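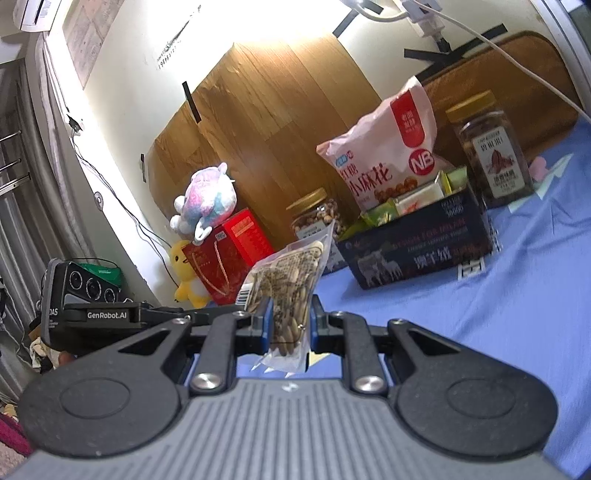

November, after tea

Made a start on the gift bags. The red one with the rope handle is still the best of them and I'd like to keep it for the Valtammont lot. The fluffy tie-dye toy can go in that, and the yellow one with the orange beak too if there's room.

Little clear packets of seeds and nuts to share out as well. Two per bag, I think. I must check the labels first in case of allergies.

The blue cloth needs a shake before I put it away. Ribbon from Jikby came to 147, more than I wanted to pay. Still need tissue paper and 5 gift tags. Bed by ten, I hope.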